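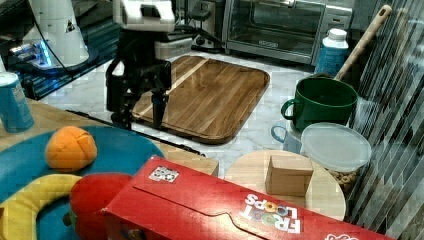 How far does the green torch drift off the laser's zero after a string of shots?
Measured on the bench mount, 17 mm at 50 m after 51 rounds, nearly all of it in the torch clamp. The laser itself held.

Home | Notebook | Mounts | Lights | Contact

Thursday, May 19, 2022

Mount: Lambrechts side rail, two-screw, as supplied. Torch: Grilletti green, fixed focus. Laser: Prostov red, own clamp, forward of the torch. Range: Plirkbridge, covered bay, light crosswind.

Screws set dry with the small driver. Witness marks in white paint on both clamps and on the rail. Zeroed laser first, then centred the torch beam on the dot.

Checked after every ten rounds or so. No visible shift up to 30. At 40 the lower witness mark on the torch clamp had opened by a hair. At 51 stopped and measured. Beam centre low and left. Rail marks unbroken.

Retightened, re-centred, repeated with thread lock on the torch clamp only. Left overnight before firing. Same count, no movement I could measure. One run, so not proof.

Battery: torch cell lasted 245 minutes on the low setting before the colour went yellowish. High setting not timed. The tail switch is stiff and needs a full press with gloves on.

Brightness at the bench read 907 on the old meter at one metre. Meter is uncalibrated, use for comparison with the red head only.

To do: red head on the same clamp. Try the longer screws. Check whether the clamp bore is round, as the paint wore on one side only.

Comments (3)

fenlane: Had the same with that rail. Mine moved at the lower screw as well.

bolt_and_brew: Which thread lock? The strong stuff needs heat to shift and I wouldn't want that near the torch body.

Notebook: Medium strength, the blue one. Comes undone with a hand driver.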